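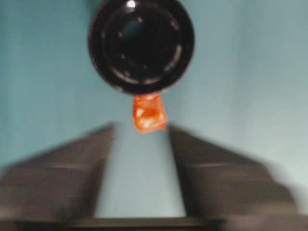 Glossy black rim with inner step; crumpled orange piece at the lower edge.

Housekeeping > Kitchen and Pantry > Caps, Lids and Containers

Care of Black Lids, Caps and Round Containers

This page is issued by the Covov Household Service for residents of the Govevbridge apartments and for anyone else who keeps a shared kitchen. It covers round black articles with a raised rim and a recessed inner ring: screw caps, jar lids, deep cups, canisters and similar pieces. It also covers the scraps of wrapper, seal and tape that tend to collect around them. The advice applies to plastic and to enameled metal unless one of the two is named.

Before cleaning

Remove all loose material first. Scraps of wrapping, foil seals and paper bands should be lifted away dry. Once wet, thin paper breaks into fibers and settles in the step inside the rim, where it is much harder to reach. Bright orange and red wrappers deserve particular care, as some printing inks will transfer to a damp surface. A stain of this kind seldom shows on black plastic but will appear on the next white cloth used to dry it.

If a scrap is caught under the rim, do not pull it sharply. Hold the container steady with one hand and draw the scrap sideways, following the curve. Where it tears, use a wooden toothpick or the corner of a stiff card. Knives, needles and metal skewers must not be used on a glossy finish.

Check whether the container has a liner. Many caps hold a thin disc of foam, cork or coated card pressed into the inner ring. Foam liners may be washed in place. Cork and card liners should be taken out, wiped and left to air on a rack, and should be replaced if they smell of the previous contents.

Washing

Use warm water and a small amount of dish soap. A basin is preferable to a running tap, particularly for small caps, which are easily lost down an open drain. Allow the article to soak for ten minutes with its open side facing up, so that the water fills the cavity. Turned the other way, a deep cap traps air and the inside remains dry.

The inner step should be cleaned with a soft brush. A retired toothbrush is suitable, provided it is marked and kept apart from those in use. Work the bristles along the ring in one direction, rinse, and repeat in the other direction. Threads, notches and molded marks hold grease longer than the flat surfaces do, and a second wash is normal for anything that has held oil, syrup or shoe polish.

Articles that have held polish, paint, glue or any other workshop product are not to be returned to kitchen use, however clean they appear. They should be moved to the workshop shelf and labeled.

Keeping a glossy black finish

Shiny black surfaces show every fingerprint, water mark and fine scratch. The following practice is recommended.

Rinse in clean water after washing, as dried soap leaves a gray film.

Dry at once with a soft lint-free cloth. Paper towels are acceptable for the inside but may dull the outer rim over time.

Do not use scouring powder, steel wool or the rough side of a sponge.

For hard water marks, wipe with one part white vinegar to four parts water, rinse again and dry. Vinegar should not be left standing on metal.

Fine pale lines on the rim are not always scratches. View the article under a lamp and turn it slowly. A reflection will move as the angle changes, while a scratch keeps its place on the surface. Grit shows in the same way and can be brushed off, and this should be done before any rubbing, as a single hard grain dragged around the rim will mark it permanently.

Furniture wax and cooking oil are sometimes suggested as a means of restoring shine. The Service does not recommend either. Wax is unsuitable for anything near food, and oil becomes sticky and gathers dust within days.

Drying the inside

A dark cavity is difficult to inspect. After toweling, stand the article on its side on a rack, in moving air, and leave it overnight. Tilt it toward a window or shine a flashlight into it before putting it away. Droplets are most often found in the corner where the inner ring meets the wall.

A container should never be closed while damp. Moisture sealed inside will produce a stale odor, and on metal it will begin to rust the seam. Where an odor is already present, fill the container with crumpled newspaper, leave it overnight and discard the paper. Baking soda may be used in the same manner, followed by a full wash.

Matching lids to containers

Shared kitchens accumulate lids without containers. Residents of the Bragança building were asked in September to bring loose lids to the ground floor pantry, and 263 were handed in. Of these, 114 were matched to a container and returned to use. The remainder were sorted for recycling or passed to the workshop.

To prevent a similar buildup, write the same number on the base of the container and on the inside of the lid with a paint marker. On black plastic, white or silver markings are the most legible. Allow the paint to harden for a full day before washing. The marking should be placed where it does not touch food, and for this reason the inside of a lid should be marked only when the container is for dry goods in their own packet, or for hardware. In other cases, mark the outer wall.

A lid fits correctly when it turns without force, sits level all the way around and does not rock when pressed at the edge. If it binds halfway, remove it and start again. Forcing a crossed thread will damage both parts.

Storage

Lids should be stored on edge, in a shallow drawer or rack, with the open sides facing the same way. Stacking them flat encourages scratching, and a heavy stack can bend a thin rim. If stacking cannot be avoided, place a circle of felt or kitchen paper between each pair.

The Fumatwood drawer insert supplied to the Govevbridge kitchens has slots 44 millimeters wide and accepts most lids and shallow caps. Deeper articles should be kept on the lower shelf, mouth down, on a clean cloth. Mouth-down storage keeps dust out of the inner ring, and it must only be used once the inside is completely dry.

Keep black plastic away from stoves, radiators and sunny windowsills. Dark surfaces take up heat quickly, and a warped rim cannot be restored at home.

Scraps and small waste

Crinkled wrappers, pull tabs and seals are light enough to travel. They stick to damp rims, slip behind canisters and enter drains. A small lidded bin should be kept at the end of the counter for this material, and emptied each evening. Film that springs back when squeezed in the hand is usually plastic, and a wrapper that stays crushed may be foil or paper. Where the material remains in doubt, follow the markings on the packet or place the scrap in general waste.

Seals and tape should be removed in full when a container is first opened. A remnant left on the rim prevents the lid from closing evenly. Adhesive that stays behind can be loosened with a cloth dipped in hot soapy water and held against the spot for several minutes, then rolled away with the thumb. Stubborn adhesive on the outside may be treated with a little cooking oil, provided that the oil is afterward washed off with soap.

When to discard

An article should be withdrawn from kitchen use if the rim is cracked, if the inner ring has split or come loose, if the surface is flaking, or if an odor remains after two washes and a night of airing. Sound containers that are no longer wanted for food may be offered to the workshop, where those of up to 300 milliliters are used for screws, washers and picture hooks.

See also: Rubber Seals and Gaskets; Removing Labels from Glass; Arranging a Shared Pantry.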